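To: Sedine Language Center – Course Coordinators' List
From: Office of Course Administration
Date: April 28, 2019
Subject: Re: Placement interviews for evening conversation groups

Dear colleagues,

Thank you for the replies to the message sent to this list by the Jusau branch. As several branches have raised the same points, the Office of Course Administration is answering them together. The original message is quoted first for those who joined the list after it was sent.

> Dear all,
>
> We are preparing the new evening conversation groups in Spanish and Italian and would like guidance on three matters before we confirm places.
>
> First, are returning students required to take a placement interview if they finished the previous level with us? Our front desk has been telling them that they are, and a number of them have objected.
>
> Second, what is the smallest group we may open? We have 23 names on the Spanish list, which divides well. The Italian list is much shorter.
>
> Third, may a student who has paid for a group course move to private lessons partway through, and if so, how is the fee handled?
>
> With thanks,
> Jusau branch office

On the first matter, a returning student who completed the previous level at any of our branches is not required to take a placement interview. The teacher's end-of-course report is sufficient, provided it was filed within the last two terms. A student who has been away longer than that should be offered a short interview by telephone or in person. Front desk staff should stop describing this interview as a test. It carries no grade, and its only use is to place the student in a suitable group.

New students must still be interviewed before a place is confirmed. The written questionnaire does not replace the interview. Last term the Ifans branch placed several beginners on the strength of the questionnaire alone, and the groups had to be rearranged after the second lesson. Please avoid a repeat of this.

On the second matter, the minimum for an evening conversation group remains four students. A branch may open a group with fewer only with written approval from this office, and the request should state the language, the level and the proposed hours. Where a list is too short, students should be offered a choice of a place at another branch, a shared course for two, or a full refund. They should not be kept waiting without an answer – this has been the most frequent complaint received by this office in the past year.

On the third matter, a student may transfer from a group course to private lessons once during a term. The unused part of the group fee is credited toward the private rate, and the student pays the difference before the first private lesson. The transfer form is to be signed by the student and by the branch. Transfers in the other direction are possible only when a place is free at the right level.

Two further items concern all branches.

The materials deposit for evening courses stays at 200 per student. It is returned in full when the course books and audio discs are handed back in usable condition. Receipts should be issued in every case, including when the student pays by card.

The Rirance workbook will be used for all intermediate groups beginning this term. Branches that still hold copies of the earlier workbook may lend them to students for extra practice, but lessons should follow the new one. Teachers have asked whether the listening sections may be used out of order. They may, except for the review units.

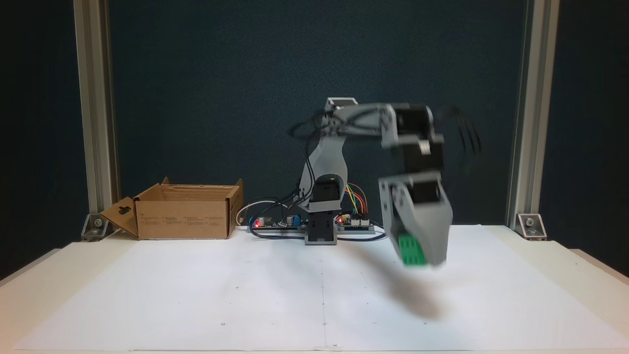 Desktop robot arm holding a green object over white paper.

Coordinators are asked to send their final group lists to this office before teaching schedules are printed. Each list should show the language, the level, the room and the name of the teacher. Changes made after printing should be sent to this list as well as to the branch concerned – a note on the branch notice board is not enough.

Questions on fees should go to the accounts desk directly. All other questions may be sent in reply to this message.

Sincerely,

Office of Course Administration
Sedine Language Center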